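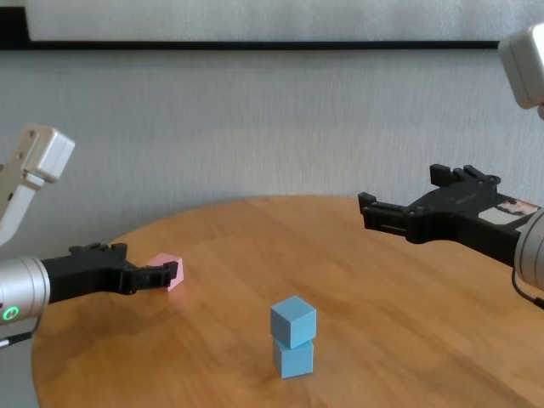
Digest 14, Number 8

Subject: Re: [Sumora-garden] Rain barrels, again

Hi everybody,

Sorry for the slow answer, we had family staying and I only read the digest in bits over breakfast. Let me put the earlier message in first so people who joined in the spring can follow along.

> We put in one barrel off the back downspout and it fills up in a
> single storm and then overflows against the foundation. My questions
> are: do I buy a second barrel or one big tank? And does anybody
> trust this water on vegetables? The guy at the store tried to sell
> me a 400 gallon thing for $2899 and I nearly fell over.

Okay, so, I nearly fell over too, reading that! We've had barrels for years, first at the old house on Hadgu Road and now here in Fikgate, and I have never once wanted a 400 gallon tank. A tank that size needs a proper pad under it. Water is heavy (over eight pounds a gallon), and if the ground settles on one side you've got a leaning tank full of water next to your house. If you had a big greenhouse I'd say think about it. For tomatoes and a few beds, no.

What I'd do is link a second barrel to the first. You put a fitting near the bottom of each one and run a short piece of hose between them, and they fill and drain together. The fittings go in from the inside if your arm is long enough. Mine isn't, so I lay the barrel on its side and crawl in up to the shoulders, which gives the neighbors something to look at. Get both barrels dead level before you connect them. I used concrete blocks with pavers on top, and I spent most of an afternoon fussing with a level and a bucket of sand.
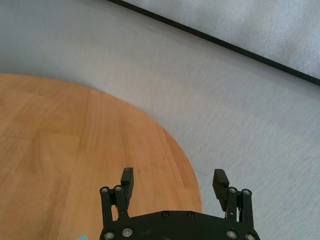 As for the overflow, please don't wait on that one, even if you do nothing else. Put the outlet up high, a couple of inches below the rim, and make it at least as wide as the pipe coming in. People use a garden hose for this and then wonder why the barrel still spills over in a downpour. I ran a fat corrugated pipe from ours out to the low spot by the currants, well away from the wall. The currants love it. The path, less so, and I still need to dig a little trench there before July.

Now the vegetable question. It depends a lot on your roof. Ours is metal and I use the water on the beds, but I pour it on the soil and keep it off the leaves of anything we eat raw. With old shingles, or anything treated against moss, I'd save it for the flowers and shrubs. I know a few of you on the list are stricter than me about this and a few of you don't worry at all. I wash everything from the tap before it comes in the kitchen and leave it there. And nobody should be drinking the stuff, or letting the dog drink it either!

Since I'm typing anyway, my start-of-season list, which I dug out of the garden notebook:

1. Rinse out the winter gunk and check the spigot washer. Mine cracks every other year.

2. Clean the gutters BEFORE you hook the downspout back up. I have done this in the wrong order and got a barrel full of maple seeds.

3. Look over the mesh on top for holes. Mosquitoes only need a tiny one. I double it up and hold it on with a bungee cord.

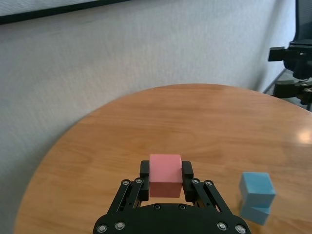
4. Let the first good rain of the season run straight past the barrel, then swing the diverter over.

5. Check the level again, especially if the ground froze hard.

One more thing on barrels. The ones I like are used food barrels, and the Stasoleo yard had a stack of them behind the office when I went by for mulch. Ask what was in them. I had a pickle one once and the whole side yard smelled like a deli until the leaves came down.

If you want to come look at how ours are hooked up before you buy anything, write me off list and we'll find an evening. Bring boots, the path is still a mess.

Happy digging,
your list neighbor in Fikgate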